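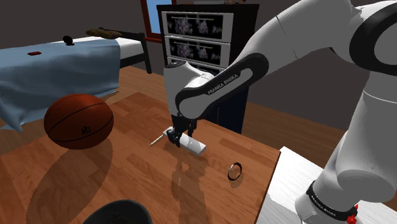 Prüfliste Gemeindestraßen und Gehwege, Ortsteile Curkgate und Surstead

Begehung im Juli, Beginn 7.30 Uhr am Curkgater Ende. Geprüft wurde auf einer Strecke von 3.007 Metern, einschließlich der Bushaltestelle am Abzweig Surstead. Protokoll: Houda Mansour, Tiefbau.

Bewertung: i. O. = in Ordnung, M = Mangel, S = sofort zu beheben

1. Fahrbahn

1.1 Deckschicht ohne Schlaglöcher: M
Zwischen Ortsausgang Curkgate und Brücke mehrere Ausbrüche am rechten Rand. Die tiefste Stelle misst 5 cm. Kaltmischgut reicht bis zum Herbst, danach muss gefräst werden.

1.2 Bankett standfest und auf gleicher Höhe: M
An der Innenkurve auf einer Länge von 20 m abgesackt. Der Schulbus weicht dort bei Gegenverkehr auf das Bankett aus. Schotter nachfüllen und verdichten.

1.3 Markierung erkennbar: i. O.
Randlinie blass, bei Tageslicht ausreichend. Bei der nächsten Begehung im Dunkeln nachsehen.

2. Entwässerung

2.1 Straßeneinläufe frei: S
Einlauf vor Hausnummer 124 vollständig mit Laub und Splitt verstopft. Auftrag am selben Vormittag an den Bauhof gegeben.

2.2 Durchlass unter der Brücke: i. O.
Gitter fest, etwas Treibgut auf der Oberseite. Kein Rückstau erkennbar.

2.3 Seitengraben geräumt: M
Auf der Sursteader Seite zugewachsen. Die Räumung war im letzten Jahr vorgesehen und wurde verschoben. Eigentümer der angrenzenden Wiese ist vorher anzuschreiben, die Zufahrt geht über sein Grundstück.

3. Gehweg

3.1 Plattenbelag ohne Stolperkanten: M
Zwei Platten vor dem ehemaligen Laden hochstehend, vermutlich Wurzeldruck. Platten aufnehmen, Bett abgleichen, neu verlegen. Die Wurzeln nur nach Rücksprache mit der Grünpflege kappen.

3.2 Bordsteine abgesenkt an Querungen: i. O. in Curkgate, M in Surstead
In Surstead fehlt die Absenkung auf der Seite der Haltestelle. Der Ortsrat hat das bereits zweimal angesprochen. Im Haushalt ist dafür bisher kein Betrag eingestellt.

3.3 Lichtraum frei: M
Hecken ragen an drei Grundstücken in den Gehweg. Anschreiben mit Frist versenden.

4. Haltestelle Abzweig Surstead

4.1 Wartehäuschen standsicher: i. O.
Verschraubung am Boden nachgezogen.

4.2 Verglasung unbeschädigt: M
Seitenscheibe gesprungen, Splitter halten noch. Bis zum Austausch abkleben.

4.3 Beleuchtung: nicht geprüft
Leuchte schaltet erst bei Dämmerung ein. Wird von der Wartungsfirma Jernon mitgeprüft, Rückmeldung steht aus.

5. Winterdienst, Vorprüfung

5.1 Streugutkästen vorhanden und verschließbar: M
Kasten am Steilstück ohne Deckel, Inhalt verklumpt. Kasten ersetzen, altes Streugut entsorgen.

5.2 Strecke im Räumplan enthalten: nein
Das Steilstück nach Surstead ist weiterhin nicht im Räumplan. Der Antrag dazu liegt beim Bauausschuss. Aus fachlicher Sicht sollte es wegen des Schulbusses in die zweite Dringlichkeitsstufe aufgenommen werden. Das Angebot der Firma Zaki für den Räumdienst umfasst die Strecke nur gegen Aufpreis.

Noch offen: 1.1, 1.2, 2.3, 3.1, 3.2, 3.3, 4.2, 4.3, 5.1, 5.2.
Punkt 2.1 wurde am Mittwoch vom Bauhof als erledigt gemeldet, Nachkontrolle beim nächsten Starkregen.

Rückfragen an das Tiefbauamt, Frau Mansour, vormittags.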